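Velivgate Student Robotics Club
Progress report to the Carach Fund, second period
Prepared by Etornam Asamoah, club coordinator
2023-06-12

Dear Ms. Maihi,

Please find our report on the use of the second payment. I have followed the order of your form, except that the budget comes before the plans.

Students and meetings
The club meets two afternoons each week in the computer room of the school. The older group is guided by Abdul-Rahman Amoah and the younger group by Benedicta Nyarko. Both groups now work in simulation, as we agreed with you in November. The younger students learn to move the arm joint by joint. The older students write the programs for picking up and placing objects.

Work done
The older group has chosen a kitchen task for the Drastari student competition. The arm must take an object from the table and put it in a second place without touching the other things. The students recorded 1,013 attempts in this period and wrote a short note for each failed one. From these notes we learned that most failures come from the approach, when the hand comes down at a wrong angle. Long, thin objects are the most difficult for us. Mr. Amoah therefore asked the students to plan the angle of the hand first and the path of the arm after.

Budget
From the grant of 3,000 dollars we have spent the larger part on two used computers with good graphics cards. The sum of 200 dollars is kept for the competition fee. The receipts are attached to the paper copy.

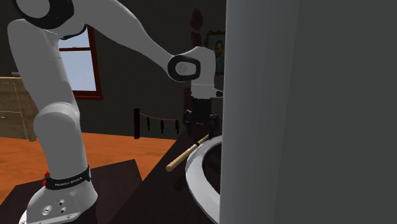
Difficulties
The simulation runs slowly when the room has many objects in it, and the students must wait for their turn. We tried to make the pictures smaller, and this helped a little. Two students left the club because of their exam preparation.

Next period
We will finish the placing part of the task and begin to change the position of the object at every start. Dale Arsenault has agreed to read the students' code and send written comments.

We thank the Fund for its patience with our late first report.

Respectfully,
Etornam Asamoah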